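Parallel gripper drops small brass parts at handover. Trukby or Urneo fingers?

Ansel Halvorsen
Two arms, one bench, 176 handovers since April and a brass padlock with more scuffs than my car. I'm comparing finger sets and can't choose. Opening width is fine, tip grip isn't.
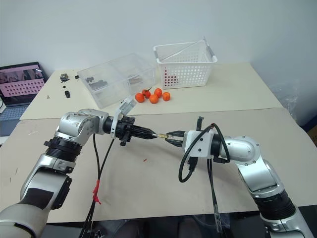
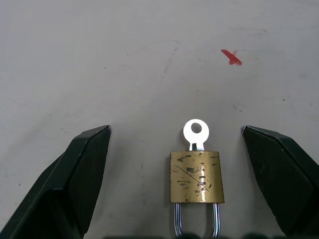
2 replies

Vasilică Căpraru
Go Urneo, and drop your closing speed before you spend a penny. I ran 500 cycles at Bratu on the slow setting and the fingers stopped getting the blame. Have the receiving arm close fully, wait, then open the giver. Check the wrist camera offset too.

hultuswood_2332
trukby are fine mine never drop anything. havent tried small parts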